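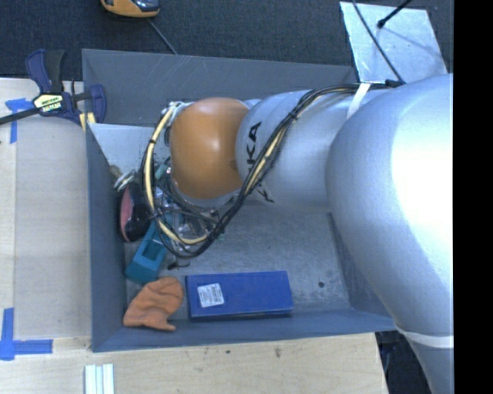 Araba Annan wrote:
Before you sign for a second arm, add up what the first one cost you after delivery. I'd bet the arm itself was less than half of it.

Dean T. wrote:
Fair point, and that's sort of why I started the thread. To repeat the question for people who land on page two: we have one picking cell working out of a metal bin, mixed small items. The owner wants a second cell running by June. I have to hand in a number this week and I don't trust mine.

What I have so far, leaving out the arm, which is a separate line and already quoted by Sabbagh:
Gripper, same model as the first — 3000
Cable and hose kit — 498
Bin and clamps — 63
Spares — nothing yet

Jamie Staniforth wrote:
498 for the whole cable and hose kit? Is that the ready-made one from Ralutov or are you buying parts? We bought parts and spent two days tying it up and redoing it. The loop at the wrist was too short the first time and too long the second.

Dean T. wrote:
Ready-made. It comes with the fittings but you still tie the hose in with the cables yourself.

Terence Inskip wrote:
I'd skip the kit. Buy hose by the length, a bag of ties and decent fittings. You have one cell already so you know how much slack you need. Measure it and copy it. I don't see what the kit gets you the second time around.

Jamie Staniforth wrote:
It gets you two days back. Dean has until June.

Terence Inskip wrote:
Two days of shop time is cheaper than people think if nobody is waiting on the cell. If somebody is waiting, fine, buy the kit.

Phyllis Mottram wrote:
You two had this same argument in the conveyor thread.

Dean, the line that bothers me is spares at nothing. What happens on the first cell when a hose splits?

Dean T. wrote:
We stop and order one. It has happened twice. Once it was a day and a half, once it was most of a week.

Phyllis Mottram wrote:
Then you have your answer. One spare hose, one spare set of fingers, a handful of fittings. With two cells the same set covers both, as long as you keep the gripper the same. I would not let anyone talk you into the Hudo gripper for the second one just to save on the purchase. You'd be stocking two sets of everything.

Araba Annan wrote:
I disagree a little on the gripper. If the first one has trouble with some of your items, buying the same one again means you have the trouble twice. Dean, does it handle boxes and soft stuff equally well?

Dean T. wrote:
Boxes are fine unless they end up tight against the wall. Cloth is fine most of the time. Shiny things are hit and miss but I think that's the camera and lights more than the gripper.

Araba Annan wrote:
Then put lights on the list. Try a cheap one on the first cell before you buy anything for the second.

Terence Inskip wrote:
Agree with Araba on that. Also, are you bolting the bin down this time or clamping it again?

Dean T. wrote:
Clamping. We move it too often to bolt it. Blue tape on the table for the position, same as now.

Terence Inskip wrote:
Tape is fine until someone wipes the table down. Two stop blocks would cost you next to nothing.

Jamie Staniforth wrote:
How long did the first cell take from delivery to picking on its own? I'd plan for the same again, maybe a bit less.

Dean T. wrote:
48 working days. Longer than Girnovus told us, but part of that was us waiting on an electrician.

Jamie Staniforth wrote:
Then June is tight. I'd book the electrician before you order the arm.

Dean T. wrote:
OK. I'm adding spares and a light, keeping the same gripper and keeping the kit. Stop blocks I can make from scrap. I'll post the new total once Sabbagh gets back to me about the delivery date.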